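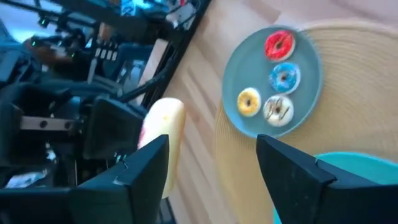

I have been teaching evening classes in practical robotics at Clastwood for long enough to have a cupboard full of kits that were opened once. So when I say that the Dusus tabletop kit from Charbonneau is the best thing I've put in front of a class in years, please take it as coming from somebody who has been let down a lot.

The kit is a two-arm set with a small camera at each wrist, a recording program and a box of pretend food to practise on. You guide the arms through a job by hand, the software stores what the cameras saw and how the joints moved, and after enough goes you can train the thing to try the job alone. Plenty of kits promise this. What I love about the Dusus is that it lets you start on the first evening. My last group had both arms bolted down and moving before the tea break, and they were arguing about how to pick up a doughnut before they had learnt the word for any of the parts.

And the doughnut is a wonderful teacher! I know how that sounds. Most beginner kits give you wooden cubes, and a cube forgives nearly everything, because two flat sides will always sit nicely between two flat fingers. A ring is a different matter. Do you take it across the middle, or put one finger through the hole? Do you come down from above or in from the side? Every choice changes what you can do next, and you find this out when you try to set it on a plate that already has others on it. 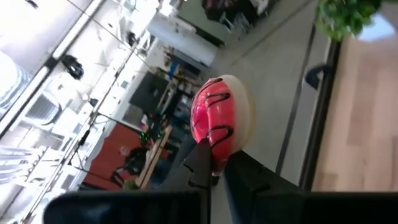
Gripping by the rim is what most people settle on, and I think they're right. The wrist camera keeps a good view of the toy that way, and there is still room to turn the hand before letting go. Watching a class come round to it without being told is a real pleasure. One of my quieter groups spent a whole evening on the approach angle alone, and recorded 22 attempts, and went home late and cheerful.

I do have complaints. The printed guide is thin, and it gives up just where the training part begins. The cables are too short for a wide table and they get everywhere — buy some clips. The clamps mark soft wood, so put something under them. And the software took over 3 hours to install on one of our older machines, which would have finished off my patience if I hadn't already seen it running on another.

I also looked hard at the Fumito kit, which is tidier and has a far better manual. It has only one arm, though, and I've come to believe that the second arm is where the interest lies. With 2 arms people begin to plan. One holds the plate steady while the other places, or one passes a toy across, and suddenly the talk in the room is all about timing. It sounds like a kitchen.

There is a view that toys like these give people a rosy idea of automation. I'd say a fortnight with the Dusus does the opposite. My students leave with a healthy respect for anyone who packs cakes for a living, and they read the grand claims in the papers with a sharper eye. I want more of that, in schools as well as evening classes.

We start again in June, with room for 6. I've already asked for longer cables.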